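Zadham Shelf Deflection Records

Data card and usage notes

Summary

The Zadham Shelf Deflection Records (ZSDR) contain long-term bending measurements for flat shelf boards under a static load. Each record covers one board, supported at both ends and loaded for 14 days. The release holds 900 records. Maintainer: Francine Chan.

The data are meant for people who model creep in furniture panels, write span tables, or want a modest real data set for teaching regression with censored or repeated measurements. They are not a product test. No record should be used to rank manufacturers.

Contents

boards.csv: one row per board, with dimensions, core type, facing, edge treatment and supplier code
readings.csv: one row per board per reading
rooms.csv: hourly temperature and relative humidity for both test rooms
excluded.csv: boards measured but left out of the main tables, with a reason code
CODES.txt: all code lists
CHANGES.txt: version history
LICENSE.txt

All tables are UTF-8, comma separated, with a header row. Missing values are empty fields. The strings NA and NULL do not occur.

Collection

Boards were bought or donated in four lots and tested at two sites, Brundari and Skollitz. The Brundari site has a climate-controlled room. Skollitz does not, and its humidity record shows a clear seasonal drift that peaks in June. Users who pool the sites should include room humidity as a covariate or, at minimum, a site term.

Every board was stored flat in the test room for seven days before loading. It was then placed on two steel rollers. The span between roller centers is recorded per board in span_mm and is not constant across lots. The load was applied as sandbags spread along the full span. Load is given as total mass in kilograms, without the self-weight of the board.

Deflection was read at midspan with a dial indicator fixed to an independent bar. The zero reading was taken after the board was set on the rollers and before the first bag went on. The first loaded reading follows one minute after the last bag. Later readings are daily. A final reading was taken one hour after unloading and is marked phase = R.

Board description

Geometry is given as length, width and thickness, each the mean of three caliper or tape readings. Thickness was measured away from the edges to avoid the effect of applied banding. Width includes any edge material.

Facing and edge are coded separately. The field face_color holds the color of the upper face as judged by the operator against a printed chart, and edge_color holds the color of the long edges. Where the two differ, two_tone is set to 1. Color has no mechanical meaning and was kept so that boards could be matched to their storage labels.
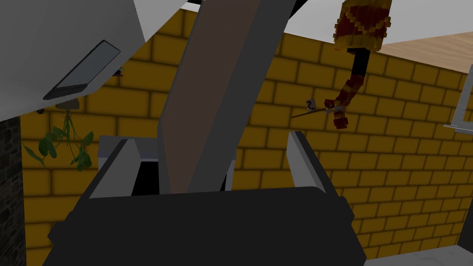
Rendered view. Long flat board, dark brown face, medium gray rim on the left and right sides.

Edge treatment is coded as none, tape, solid or unknown. The code unknown was used whenever the operator could not decide without cutting the board. It is common in the third lot, which came from a store clearance and arrived without paperwork.

Fields in boards.csv

board_id: unique key, text
site: B or S
lot: 1 to 4
supplier: anonymized code
core: see CODES.txt
length_mm, width_mm, thick_mm: dimensions
span_mm: distance between roller centers
mass_g: mass before loading, after conditioning
face_color, edge_color, two_tone: appearance codes
edge_type: see above
load_kg: applied load

Fields in readings.csv

board_id: foreign key to boards.csv
phase: L for loaded, R for recovery
day: integer, starting at 0
defl_mm: midspan deflection relative to the zero reading, positive downward
operator: initials code
flag: empty, or one of the codes in CODES.txt

Exclusions

A total of 907 boards were measured. Seven were excluded. Four of these broke before the end of the loading period, two had a roller out of place, and one was entered under a board_id that could not be traced to a physical label. Their readings are in excluded.csv in the same layout as the main table. Analyses of failure should add the four broken boards back in. Leaving them out biases any estimate of load capacity upward.

Processing

Dial readings were typed from paper sheets by two people independently. Disagreements were settled by going back to the sheet. No smoothing was applied. Readings that run against the expected trend, such as a lower deflection on day 5 than on day 4, were left as written and flagged T. Most of them fall on mornings when the Skollitz heating had been off overnight.

An earlier release, circulated under the working title Benítez, used the nominal thickness printed on the packaging. The current release uses measured thickness throughout. Stiffness values computed from the two releases will not agree, and the difference is largest for thin boards, as bending stiffness scales with the cube of thickness. Please do not mix them.

Known issues

Boards in lot 2 were stored on edge in transit. Some had visible bow on arrival. Initial bow was not measured for this lot.

The mass field for several lot 1 boards was recorded to the nearest ten grams. These rows carry no flag and can be recognized only by the trailing zero.

The clock on the Skollitz humidity logger was not changed for daylight saving time. Timestamps in rooms.csv are given as logged.

Operator codes are consistent within a site but not between sites. Operator 2 at Brundari and operator 2 at Skollitz are different people.

Shelf boards were loaded on one face only. The face placed up was chosen by the operator and is assumed to be the decorative face where there was one.

Suggested split

There is no official train and test split. If one is needed, split by supplier. Boards from one supplier and lot are close to replicates, and a random split by row will give error estimates that are too low.

Citation

Cite as: Chan, F., Zadham Shelf Deflection Records, with the version number from CHANGES.txt.

Corrections

Send corrections to the maintainer with the board_id and, for readings, the day and phase. Scans of the paper sheets are kept at Brundari and can be checked on request. Corrections are collected and applied at the next numbered version. Existing versions are not edited.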